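What I Learned About Trash Bags at the Clanik Open Day

12 May 2023

Those of you who have been reading this page for a while know that I will drive a fair distance for a good housekeeping tip, and last week I drove out to Trundcombe for the Clanik open day. My neighbor Lesia Romaniuk came along, mostly for the company (and, she says, for the cookies). Clanik is the outfit working on robots for ordinary house chores, and they had set up three rooms so visitors could wander through and watch. I went in thinking about gadgets and came home thinking about my own wastebaskets, of all things.

The kitchen was busy when we got there, so we began in the bedroom, and I'm glad we did. The job there was the small trash can by the bed. You wouldn't think a person could stand and watch that for long, but Lesia and I stayed until our feet hurt!

Qianru Yan, who was running the room that morning, told us the bag gives them more trouble than anything else in the house. A cup keeps its shape when you pick it up. A bag folds over on itself, it clings, it slides down inside the can the minute you let go of one side. Well, I could have told her that, I've been fighting with mine for years. 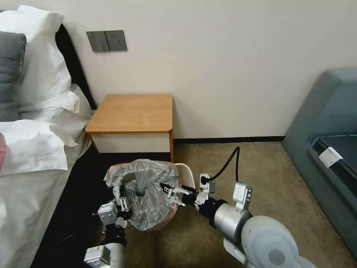
Both grippers on the bag in the little white wastebasket, next to the nightstand.

I asked her what she had learned from all those hours with small trash cans, and she was kind enough to let me write it down on the back of my program. I've tried every one of these at home now.

Open the bag all the way before it goes anywhere near the can. Shake it, put your fist down into both bottom corners, and only then lower it in.

Work with two hands on opposite sides. I had always gone around the rim one-handed, and of course the far side slipped in every time. Hold one side still and fold the other over, then swap.

If the bag puffs up and won't sit down, there's air trapped under it. Lift one edge, press the middle down to the bottom, and lay the edge back over the rim.

Too much bag for the can? Gather the extra at one side, twist it, and tuck the twist under the rim. A small binder clip does nicely too.

Keep a few spare bags flat in the bottom of the can, under the one in use. This one is mine and not Qianru's, but she liked it and said she'd pass it on to Davia, who looks after their supplies.

When it's time to empty, pull the rim up on both sides and bring it together in the middle before you lift. Tissues and cotton balls love to hop out over a low edge, and they always seem to land under the bed.

We did get to the kitchen in the end, and I'll write up the dish towel folding another time, since I took pages of notes on it. They have another open day planned for February. Lesia has already asked me to save her the front seat.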